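周一,下午,Castau 批次衣物,悬挂与折叠状态记录

接上一页。上午已经把 57 号袋拆开登记,袋里的东西混放,没有按面料分。下午只做两件事:一是确认外套、黑色衣物从堆放状态整理到可折叠状态的步骤,二是看 T 恤上塑料衣架时领口和肩部的受力位置。称重用小台秤,读数前归零,秤盘上垫的布已扣除。

**1. 登记**

- 牛仔外套,蓝色,带领。秤上读数 743 g,口袋已掏空。洗标在内侧缝,字磨掉了一半,只能读出不可漂白。
- 黑色衣物,单独登记,未称重。秤在称外套之后电量提示亮了,换电池后没有补称,下次补。
- T 恤,浅青蓝色,有深色印字。采购单上写的克重是 200 g/m²,没有自己取样测,按采购单照抄。
- 塑料衣架,蓝色,Stirkberg 供的那一种。

采购单和实物对不上的地方:单子上外套归在“薄外套”,按手感和重量都应该归到厚料。Clarkis 的分类表里厚料单独一栏,折叠后的层数上限也不同,所以这一项在表里改过,改动处用铅笔写,等采购那边确认以后再描。

**2. 桌面**

仍然用深棕色木桌。桌面有划痕,针织料拖过去之前要先用手掌扫一遍,有毛刺的地方贴过一次纸胶带,后来胶带边缘起翘,反而更容易钩线,已经撕掉。目前的做法是针织料一律抬着走,不在桌面上拖。牛仔料不受影响。

桌面有光泽,顶灯在上面有反光。深色衣物放上去以后,边缘很难看清,尤其是袖口和下摆叠在一起的时候。黑色那件就是这种情况:揉成一团时,从上方看分不出哪一端是领,要用手摸缝份。浅色垫布可以解决,但垫布本身会跟着衣物滑动,折到第二步时位置就偏了。下次试一下四角压住,或者换带胶点的垫布。

桌沿的问题上次已经写过,再记一遍:外套完全摊开时,袖子一定会有一部分到桌外。一旦垂下去的部分超过某个量,整件会自己往下滑。牛仔料重,滑起来快。这个量没有测,只记现象。黑色那件滑得慢一些,但是会把压在下面的部分一起带出来,折痕全乱。

**3. 外套:提领找平**

试了三种起手位置。

(a) 提下摆。最差。袖子往里翻,领子落在最下面,放回桌面后要重新翻领,等于多做一遍。前襟扣着的时候稍好,敞着就不行。

(b) 提单侧肩。整件绕着提起的一点转,另一侧的袖子会缠到前襟里面。放下以后前后片错开,错位大小每次不同,没有规律可以利用。

(c) 提领。衣身顺着自重往下垂,褶皱大体是竖向的,放下时先让下摆接触桌面,再慢慢把领子往后送,前后片基本能对上。领座处有两层以上的布,硬度足够,提起来不会塌。

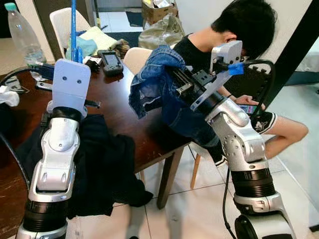 *提领状态:牛仔外套领口在上,衣身成褶下垂,有一部分越过桌沿。黑色衣物皱着摊在桌面上,前缘一侧垂出。*

提领时要注意,下摆还搭在桌边的话,竖向的褶会在桌沿处折一下,放回去之后这里留一道横折。横折用手抹不平,牛仔料尤其明显。处理办法是提得再高一点,让下摆完全离开桌面,停住,等摆动停了再放。等待时间没有定,凭眼看。曾经想数秒,但摆动的快慢和口袋布的位置有关系,固定秒数意义不大。

领子本身也有方向问题。领面朝外提,放下时领子自己翻平;领面朝内提,领尖会压到里面,之后必须单独掏出来。登记表里加了一列“领面方向”,填外或内即可,不要写别的。

折叠顺序,外套用下面这一版,旧版作废:

1. 背面朝上,领子靠远侧桌沿。
2. 两袖向背中线收,袖口朝下摆方向,不交叉。
3. 下摆向上折到袖笼线。
4. 翻面,检查领尖。

旧版第二步让两袖交叉,厚料叠出来中间太高,入箱以后上层会歪。Demchenko 的箱子内高有限,中间高出一块就盖不严。薄料仍可以交叉。

**4. 黑色衣物**

和外套共用桌面时互相干扰。外套放下来会扫到它,它的一边已经垂在桌沿外,再被碰一下就容易掉到地上。以后桌上同一时间只摊一件,另一件先放进筐。这条上次会上说过,下午图快没有执行,记在这里。

黑色面料粘毛。桌面木色深,粘上的浅色纤维在桌面上看不出来,翻到衣服上才看得出来。粘毛滚筒用过一遍,纸上主要是棉絮,来源应该是 T 恤,没有进一步查。

**5. T 恤与衣架**

地点换到靠门的那块瓷砖地面旁边,奶油色方砖,灰色砖缝。浅色地面对看清浅青蓝色没有帮助,但是衣架的蓝色在上面很清楚,弯钩朝哪边一眼能确认。

要看的是 T 恤搭上衣架但尚未穿好肩的中间状态。实际操作中卡住的多半是这一步:布料堆在衣架一侧,另一侧已经露出衣架的肩。这时如果直接提弯钩,布的重量偏向一边,衣架跟着斜,布再往低的一侧滑。
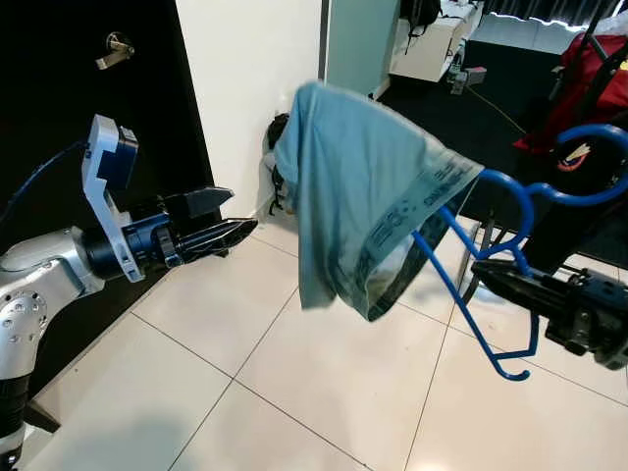 *浅青蓝色 T 恤搭在蓝色塑料衣架上,布料堆叠,向左下垂;深色印字在右下边缘,靠近衣架肩部。衣架斜置,弯钩朝右上。*

几条观察:

- 印字部位比周围布料硬。印字落在衣架肩附近时,这一段不容易贴着衣架弯下去,会翘起来,看上去像是已经到位,放手以后又弹开。判断是否到位应该看肩缝,不看印字。
- 衣架表面光滑,针织布在上面几乎没有阻力。Stirkberg 的目录里另有一款带防滑条的,没有订。是否要订,等这一批全部做完再说。
- 衣架下横杆末端有一个小卷钩。下摆从旁边经过时可能被它挂住,针织料挂住后会拉出一个小尖,松开后能回弹,多次以后就不一定了。穿入时让卷钩背向布料。
- 从下摆穿入比从领口穿入省事。领口穿入要撑开领圈,罗纹会松。旧规程里允许两种,建议改成只留下摆穿入。

布堆在一侧时的纠正顺序:先压低布少的那一侧,让衣架接近水平,再把堆着的布沿着肩线往外推,推到肩缝对上衣架肩端为止。推的时候手在布的里面,手在外面推只会让外层走,里层留在原地,前后片就错开了。

对齐以后挂 15 分钟再取下,看肩部有没有鼓包。这个时间沿用上一批,便于对比,没有别的依据。鼓包按无、轻、明显三级记,不量高度。

**6. 悬挂与折叠的去向**

暂定:厚料折叠,针织料悬挂,印字的针织料悬挂且印字面朝同一方向。牛仔外套如果要挂,现用的蓝色塑料衣架不合适,肩端太窄,领子撑不起来,整件会向前塌。宽肩衣架要另找,数量先不定。

入箱标签沿用 Castau 的格式,第一行写袋号,第二行写类别,第三行空着给复核的人。标签贴在箱子短边。上一批有贴在长边的,箱子并排放以后全部看不见,搬开才能核对,费时间。

**7. 问题与待办**

- 黑色衣物补称重,同时把洗标内容抄进表。
- 秤的备用电池放到抽屉左格,用完写在抽屉内侧的纸上。
- 外套的类别改动找采购确认,确认前入箱标签先写厚料,表里保持铅笔。
- 浅色垫布试四角压住的办法,记录滑移有没有改善。
- T 恤下摆穿入的说明要重写,现有那一页把“前片”和“正面”混着用,两个词意思不一样,平放时尤其容易误解。统一用“前片”和“后片”,朝向另写“朝上”或“朝下”。
- 卷钩挂线的位置在样衣上用线标出来,下次开始前先检查那一处。
- 登记表“领面方向”一列已经加好,旧表余下的几页用完为止,手写补列。

57 号袋袋口的拉链头松了,暂时用夹子夹住。换袋时袋号不变,旧袋上的标签要撕干净再扔。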